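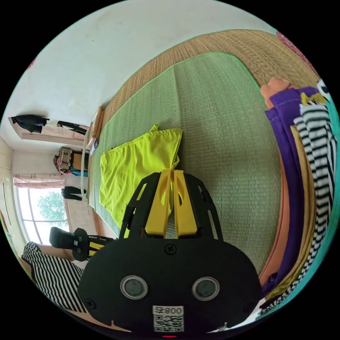

Textile Care and Household Practice
Unit 6 Handout: Folding and Stacking Mixed Garments on a Floor Mat
Prepared by Manju Pandey. Stacking section revised by Ragnvald Nordin.

6.1 Scope

This unit covers the folding of clean, dry garments at floor level and their assembly into a single column. Table folding was covered in Unit 5 and is not repeated. Hanging garments, bed linen and knitwear over 2,000 grams are outside the scope of this unit.

Read sections 6.2 to 6.5 before the practical. Section 6.7 is for reference and will not be discussed in class.

6.2 Terms

Ground mat: the large mat that lies directly on the floor. Plaited straw is the usual material.

Work mat: the smaller mat laid on the ground mat. All folding is done on it.

Loose piece: a garment or cloth that has been placed on the work mat and has not yet been folded.

Column: the stack of finished pieces.

Fold edge: the side of a finished piece where the cloth doubles back in one continuous curve.

Open edge: the side where the separate layers end.

Tail: any part of a loose piece that extends away from the main body of the cloth, such as a tie, a sleeve or a drawn-out corner.

6.3 The surface

Straw plait has a ridged surface. The ridges hold light cloth in place, which is useful when a piece is set down and a drawback when it has to be slid or smoothed. Thin fabrics with raw or ruffled edges can catch on a broken straw. For this reason the straw is used as the ground layer only, and the garment being folded should stay within the border of the work mat.

A woven work mat with a bound border is preferred. The binding keeps the edge flat and prevents the weave from opening. Where the mat has rounded ends, the usable rectangle is smaller than the overall size. Measure the straight part of each side and use that figure when checking whether a garment will fit.

A work mat in a single plain color makes it easier to see the outline of the cloth. Contrast matters more than the color itself. Yellow-green cloth on a green mat can be read without difficulty if it is clearly lighter than the mat. Dark green cloth on the same mat cannot, and the edges should then be found by hand.

Before use, shake both mats outdoors and brush the straw along the direction of the plait. Brushing across it lifts the strands.

6.4 Opening a loose piece

A crumpled piece is opened before any fold is attempted. The order is as follows.

1. Find the tail, if there is one, and draw it clear of the body.
2. Find a seam. The side seam or hem is the most reliable starting point.
3. Lift at two points along that seam and let the rest of the cloth hang.
4. Lower the cloth onto the work mat with the free end touching first.
5. Smooth from the center toward the edges with a flat hand.

Gathered and ruffled edges are not smoothed. Flattening a gather by hand produces short creases across the ruffle, and these set under the weight of the column. Let the ruffle lie as it falls and fold the body of the garment so that the ruffle is on the outer face.

If the cloth is too thin to lift at the seam without bunching, pinch it a little way in from the edge and take up both layers together.

6.5 Folding to width

Each piece is folded to a common width, then to a common depth. The class standard for width is 23 cm. Depth may vary with the bulk of the garment.

The first fold runs lengthwise and brings the sides in to the standard width. Sleeves are laid back along the body. Straps and ties are laid inside the second fold. The last fold should leave one clean fold edge across the full width.

Heavy seams need some planning. On garments with pronounced seams, place the folds so that the seams do not lie directly over each other. Two seams stacked in the same line form a ridge, and the pieces placed on it will tilt.

6.6 Building the column

Start the column at one side of the work area, clear of the loose pieces. Place the bulkiest pieces at the base. All fold edges face the same way, toward the person folding.

Check alignment by sight along the fold edges after each addition. A column that leans should be taken down to the piece causing the lean. Pressing it back into line shifts the pieces below. Bunching at one end of a garment is the most common cause, and such a garment should be opened and refolded.

Sorting by color is optional at this stage. It has no effect on stability. It does help when the column is later divided by owner, as the boundary between two strong colors, such as orange and purple, can be found without handling the pieces.

Maximum height for the practical is 84 cm, measured from the mat to the top of the last piece. Tall columns are carried in 2 lifts, with the upper part taken first. Keep one hand flat beneath the load and the other against the fold edges.

6.7 Reference: common faults

Piece wider than the column. First fold taken too shallow. Refold from the open position.

Corner protruding. Tail not cleared before smoothing. Open and repeat from step 1.

Ridge across the top. Seams in line. Turn the piece end for end, or move the second fold.

Straw fragments on cloth. Work taken beyond the border of the work mat. Remove the fragments by lifting, as brushing drives them into the weave.

6.8 Preparation for the next session

Bring one garment with a gathered edge and one with a heavy side seam. Ayodele Ugwu will supervise the practical. Written notes on faults found go to Kanchan Chaturvedi. Unit 7 covers storage of the finished column in drawers and chests.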